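Adult Torah Study Circle
Minutes of the planning meeting, 7 June 2024

Present: Mawar Sumampouw (chair), Máté Kiss (minutes), Rabbi Kwok, and members of the Tuesday and Shabbat groups as per the sign-in sheet.

1. Previous minutes
Approved with one correction. The January minutes said the group had "finished" the laws of blessings. Several members doubted this. The word was changed to "stopped."

2. Choice of text for the coming year
Rabbi Kwok proposed Pirkei Avot with the classical commentaries, one mishnah a week. Mawar asked how this would differ from the last time, when the group spent two months on the opening line and then lost half its members. The Rabbi replied that the opening line deserves two months. Mawar said she did not dispute that, but wanted to see a written schedule before voting.

Máté asked whether beginners would be expected to read the Hebrew. The Rabbi said they would pick it up. Máté asked that it be recorded that he was told the same thing when he joined.

Decision: Pirkei Avot adopted on a trial basis, subject to the schedule. 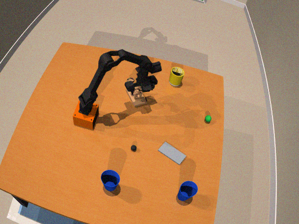 Robot arm, cups and balls on a wooden table (computer rendering).

3. Translation software
A letter from Ukell offers the group its Penirent program, which is said to translate Rashi "with full understanding." Mawar had tried the sample pages. In her view the English was smooth and in two places said the opposite of the Hebrew. The Rabbi did not see what there was to discuss. One member felt a rough translation was better than none for people studying at home. Others were not persuaded.

Decision: no subscription. Mawar to write back and ask who checked the sample.

4. Books and money
Balance stands at $326. New copies for the whole group would cost more than that, even at the Fikport discount, which nobody present could explain. Agreed to buy 2 copies for the shelf and ask members to bring their own.

5. Start time
Moved to 30 minutes after evening prayers. Máté noted that this was also the rule last year and was not kept.

6. Other business
Request for a siyum meal at the end of the year. Deferred until there is something to complete.

Meeting closed with a short teaching from Rabbi Kwok on patience.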